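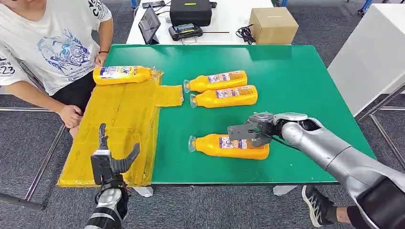

Dradside unit, ground floor, November inspection. Work started at the front door and went clockwise, same route as last time. Walkways were checked first, then tables, then storage. The main walkway was clear to its full width apart from a pallet by the roller door. On the green-topped table a yellow cardboard platform, taped over, hangs past the front edge. Pull it back or mark the overhang, as it is at hip height for anyone passing. The orange bottles on the same table are labelled and capped, so no action on those.

**Exits and walkways**

- [x] Front door opens fully from inside without a key
- [x] Exit signs lit
- [ ] Rear exit clear. *Two Bilteck crates within the swing of the door. Moved during the inspection, but they were there in the last report too. Needs a line on the floor.*
- [ ] Stair nosings sound. *Third step from the top has lifted on the left side. Glue will not hold it, refix with screws.*

**Fire**

- [x] Extinguishers in place and in date
- [x] Call points unobstructed
- [ ] Stock kept 500 mm below sprinkler heads. *Top shelf in bay 3 is too high. Take one layer off.*
- [x] Weekly alarm test book filled in. *One entry has no initials.*

**Electrical**

- [x] Portable appliances labelled. *79 items on the register. The kettle in the upstairs kitchen is new and has to be added.*
- [ ] No extension leads plugged into each other. *Found behind the Oron heater. Unplugged. The heater should have a wall socket to itself.*
- [x] Distribution board closed and accessible

**Fixings and guards**
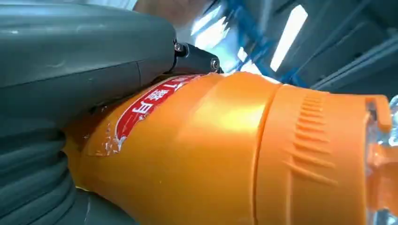 Screws, bolts and covers were looked at by eye only, and nothing was taken apart. Shelf uprights are all bolted to the wall, and the guard on the pillar drill closes properly. A loose coat hook by the office went in the skip. The black metal bracket has its two small screws in place. The grey housing next to it is slightly scuffed, noted for comparison next time. Hand check with a driver is still to do for everything on this list.

**First aid and welfare**

- [x] Kit sealed and in date
- [ ] Eyewash available. *Only one bottle left at the station. Reorder.*
- [x] Hot water at hand basin
- [x] Drinking water marked

**Carried forward**

1. Rear exit floor marking. Overdue.
2. Korletey to quote for the stair nosing. Ask them to look at the handrail bracket on the same visit.
3. Bay 3 top shelf to be lowered before the next delivery.

Copy to go on the board by the kettle. Old copy can come down.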